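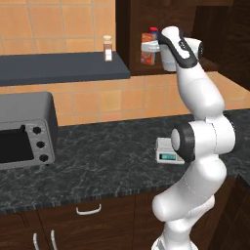

Visit to the Cormier lab, Ludmont

Cormier opened its Ludmont building to visitors on 12 February 2026. I signed up because we are thinking about a small arm for our own test kitchen, and because the program listed a talk on a fault they had last June. Most open days show you what works. I was more interested in the other part.

There were 25 of us, split into two groups. Mine went straight upstairs to the simulation room. Coats stay on the ground floor and so do bags, which took a while to sort out.

Clifford Vachon runs the kitchen work there. The job he talked about is a short one: take a cup, lift it to an upper cabinet, put it on the shelf and let go. The software that plans the moves is called Rular. Everything is run in simulation first, in a kitchen with a counter, appliances and cabinets, and only then on the arm downstairs.

The June fault happened on the real arm. It had the cup up at the cabinet and was moving it in over the shelf when the bottom of the cup caught the front edge. The arm did not stop. It kept pushing toward its target, the cup tipped in the fingers, and then it broke. Pieces went over the counter and onto the floor. A technician was standing inside the taped line at the time, reaching for a clipboard, and got a small cut on the hand. The stop button was pressed after that, by someone else.

Vachon went through the causes in order and did not dress them up. The cabinet in the lab had been taken down and rehung over a weekend, and it went back up 30 millimeters higher than before. Rular was still using the old height. The plan cleared the old shelf edge but not the new one.

The second cause was the force limit. The arm is supposed to halt when it meets more resistance than it expects. The limit had been set at 70 newtons for a different job, pulling open a stiff drawer, and it was never set back. For a cup that is far too high.

The third was the line on the floor. It was put down for an earlier arm with a shorter reach.

Somebody in our group asked why the simulation had not caught it. They had done some 3,000 runs of the same move with no contact at the shelf. Vachon said the simulation was right about the kitchen it had been given. The runs changed the starting position of the cup and the things standing nearby, but the cabinet itself stayed put in every one. Since then the cabinet height is varied as well, up and down, and a run counts as failed if the cup touches the shelf front at all. Before, it only counted as failed if the cup was dropped.

On the real arm the force limit now belongs to the task and loads with it, so a drawer setting can't carry over to a cup. The shelf height is measured before the first run of the day and typed in by one person and read back by another. I asked if the arm couldn't measure it by itself. They are working on that with Purnik, who make the sensor, but it has trouble with dark wood and is not in use yet.

Downstairs we saw the new barrier, a waist-high gate with a switch in it. Open the gate and the arm stops. It was opened twice for us and it stopped both times. The old tape is still on the floor and could do with being taken up, as two people in our group stood on it thinking it was the line to stay behind.

We did not get to see a full placement on the real arm. It was down for a cable change. I would have liked to know that before the drive.

The written report on the fault was handed out at the door, four pages, with the settings before and after. I have a copy if anyone at our place wants it. The part on rehung furniture applies to us directly, as our own wall units were moved last year and I don't think the drawings were updated. I'll check those before we ask for a quote.

Parking is behind the building, entrance from the side street. Coffee was fine.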